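Come try the grippers with us — open day helpers wanted

Hi all, Nii Asante here. Some of you know me from the Villca repair nights and some of you have landed on this page from the flyer at the bus station, so hello to both camps. I run the home tasks group at Nimow, and I'm looking for people to take part in our spring open day in April. It's on a Friday, it's paid, and I promise you don't need to know the first thing about robots.

We did a smaller version last fall and I loved it. We had planned for a quiet morning with a few neighbors poking their heads in, and by lunch there was a line down the stairs and a very serious nine-year-old telling my boss how to hold a pillowcase. So this time we're doing it properly, with actual time slots and actual snacks.

What the day is

Nimow works on robots that help with ordinary chores around a home. Bedding, laundry, dishes, picking stuff up off the floor. The robots learn from people, and the way we do that is with a hand-held gripper: you hold it, you do the chore with it, and its camera records what the gripper sees while you work. Later on those recordings go into training. That's the short version, and I'll happily give you the long one over coffee.

On the open day we'll have the Devarano building open from 10 in the morning. The ground floor is the demo floor, where our big two-armed machine (it's called Clendum, please don't ask me who picked that) will be folding towels and getting them wrong in interesting ways. Upstairs are the practice rooms, and that's where you come in.

Who I'm looking for

I need two kinds of people, and you can put your name down for either one, or both if you like.

First, participants. You'd come for one session of four hours with breaks, learn to use the hand-held gripper, and do household tasks with it while visitors come through and watch. I'd really like a mix of hands here! Big, small, left-handed, a bit stiff in the mornings, whatever you've got. Last fall nearly everyone who signed up was a tall engineering student, and you can guess how varied that made our recordings.

Second, hosts. You'd walk small groups through the building, keep an eye on the time, hand out the visitor stickers and answer the easy questions. The hard questions you send to me. If you've worked a front desk, a classroom, a church supper or a busy bar, you already have the skills. We train hosts the afternoon before, and that afternoon is paid too.

You need to be 18 or over, able to stand for a good part of the session (there are chairs, and I'll work around you if standing is hard, just say so), and okay with having your hands on camera. We don't record faces on purpose, and we don't record sound. If a face does end up in a recording, we blur it before anyone trains on it. You'll get a form with all this in plain words, and you can change your mind on the day and still get paid for the time you were there.

What the chores are like

People always ask me this, so here goes. You pinch the trigger and two thin fingers close at the end. You let go and they open. Learning that part takes about as long as learning a stapler.

Then you try to pick up something soft and you find out how much your own fingers have been doing for you all these years. Hard things are pretty friendly. A cup sits there and waits. Cloth slides, bunches up and swings, and if you grab one layer when you meant to grab two you'll have to start over. Bedding is my favorite thing to hand a beginner, and I always tell them to go slow, find a fold, get the fingertips right down into it and then close.
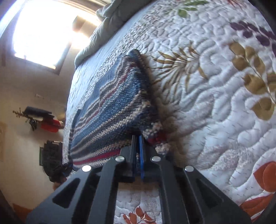
After that it's up to you how you want to go about it. Lift and carry, drag it toward yourself, shake it out, whatever feels natural. I won't stand over you correcting your style. We want to see how different people solve the same problem, and that includes the tries that flop. A dropped blanket is useful to us. A blanket you dropped and then picked up a second way is even better, so don't apologize, just keep going.

A normal session goes something like this: a short lesson with me or someone from my group, a practice run with no recording, then a few rounds of chores with a break between each. You might fold, you might make up a bed, you might sort socks (the socks are hard, I'm warning you now). The gripper isn't heavy but you will notice it by the end, mostly in the wrist. Take breaks when you need them. There's a couch, and there's tea that I buy myself, so it's decent tea.

And yes, you'll have an audience some of the time. Visitors come up in little groups and stay a few minutes. Some people love this and start narrating like a cooking show. Others would prefer to be left alone, and that's fine too — tick the "quiet room" box when you write and I'll put you at the far end of the hall, where only one group comes by per hour.

Pay and practical stuff

Participants get $140 for the session. Hosts get $210, and that covers the training afternoon and the open day itself. Both come with lunch, and we pay by bank transfer the week after. If you take the bus, keep your ticket and we'll pay that back as well.

Parking is tight. There's a lot behind the building, but the demo van takes up a good chunk of it, so if you can get a ride or come by bus, please do. The front door has a ramp and there's an elevator to the practice rooms. Wear sleeves you can push up, and leave bracelets and big rings at home because they catch on the trigger.

You're welcome to bring family along as visitors, kids included. The demo floor is free and open to everybody until 4 in the afternoon. Kids can't do the recorded sessions, but we'll have a table on the ground floor with a couple of older grippers they can try out on stuffed animals.

How to sign up

Send me a note through the contact page with "open day" in the subject line. Tell me your name, whether you want to be a participant or a host (or either), if mornings or afternoons suit you better, which hand you use, and anything I should know to make the day easier on you. No resume, please. Two or three sentences is plenty.

I'll answer everyone, though give me a few days. If we fill up I'll keep a waiting list, and I do use it, people get colds in April. There's also a bit of regular session work coming up over the summer, and I'll be asking the open day crowd first, so if you think you'd like more of this, mention it in your note.

Hope to see you upstairs!

Nii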